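2025-04-03

Long day, writing this at the kitchen table with the dishes still in the sink. 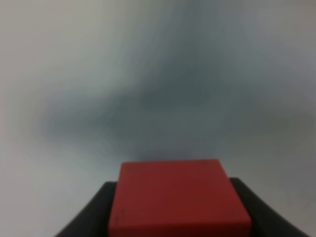

Can a machine do the chores in a house yet?

A few of them, one at a time, if somebody sets things up first and stays close by. Floors are mostly solved. Clothes washing was solved before I was born, except for the part where the clothes have to get into the washer and out of it and then into a drawer. Past that I would say we are still at the stage of holding on to a block.

I wrote that down first so I could see if I still agreed with it at the end of the page. Josefina asked me the question on the phone last night and I gave her a worse answer. She is seventy-four and has the bad wrist, and she wanted to know if she should wait for a machine or go ahead and hire a person two mornings a week. I said it depends. She said that was what the doctor told her about the wrist.

So today I paid attention at work with her question in mind. Farniton has us on the small parts side now, picking and placing, and it is dull work to watch. The grip is the part people outside don't think about. A block has flat sides. Two fingers come in from either side and press, and that is about as friendly as an object gets. A sock is nothing like that. A wet plate is nothing like that either. I did a plate this morning before I left, and I noticed how much I do with my little finger, which holds up the bottom edge while the other hand goes around with the sponge. I have never once thought about that finger.

Milagros Jara was in at ten to go over the spring list. She runs the Vikdale side and has done it longer than I have been there. Her view is that the shop floor will get there well before the house does and that the two have very little to do with each other. At Vikdale the bins are in the same place every morning. The lighting is the same. If a part is bent it goes in a reject tray and the line carries on. In a house the bin is wherever the last person left it, and the bent thing is your favorite spoon and you want it kept. She said they moved over 2,000 parts last month on the one cell and she was pleased with it, but that she would not let it near her mother's cabinet.

I asked what she would trust it with at home. She thought about it through most of a coffee and said sorting recycling, maybe, the clean kind. Then she said taking cans out of a grocery bag and putting them on a low shelf. She would want to choose the shelf.

We had a disagreement about speed. I think slow is fine. If it takes all afternoon to put away the groceries and I am out, I don't care, apart from the milk. Milagros says slow is fine until you are standing behind it waiting to get to the stove. She has a small kitchen. I have a small kitchen too but I live alone, so I suppose that is the difference.

Lunch was the rice from yesterday. Called Paredes about the invoice again and got the recording.

In the afternoon I read back through my notes from last July, when I was keeping the other notebook. I had written that we would be folding towels by Christmas. We did fold some towels, to be fair to myself. They were all the same towel, from the same pack, laid out flat on a table by a person. When I brought in two of my own from home, which are old and have gone a funny shape, it was hopeless. One of them ended up on the floor. I did not put that in the July notes, so I am putting it here.

What I believe tonight, so I can check it next year:

Wiping a clear table, yes, nearly. Clearing the table first, no.

Carrying a laundry basket from one room to another on the same floor, soon. Stairs, I wouldn't like to say.

Loading a dishwasher with the same set of plates, I could see that. With my mother's glasses, no.

Making a bed with someone's reading glasses and a cat in it, no, and I would not want to be there for the test.

Putting blocks in a box, yes. I would bet money on that one, if the box and the blocks stay where they are supposed to.

Janar sent over a flyer for their home machine and I took it home to read. Most of it is pictures of a very tidy living room. I looked for what it costs and there was a number to call. I looked for what happens when it drops something and there was nothing on that. I would like one of these companies to print a page with the things it can't do. I would read that page before any of the others – I think Josefina would too.

I called her back after supper and told her to hire the person. I said that if something good comes along in a few years she can change her mind, and meanwhile the windows will be clean and there will be somebody to open jars. She said she had already hired the person. Two mornings, starting next week, a neighbor's daughter who is between jobs. She wanted to hear what I would say anyway. We talked for a while about her tomatoes, which she has started too early again, and about whether the bus still stops on her corner.

She asked if I was discouraged about the work. I told her no. I like it when a thing holds. There is a lot of day when it doesn't, and you change one setting and go back to the start, and somewhere around the fiftieth try you stop talking to the person next to you. But I have done jobs where I could not have told you at five o'clock if anything had been done at all.

Things for tomorrow: ring Paredes before nine. Ask Milagros for the length of the bench so I can order the mat. Take the two bad towels back in and try again with them folded in half first, which is cheating, but I want to see it. Buy dish soap.

It is a quarter to eleven and the plates are still there. I will do the plates and leave the pan to soak.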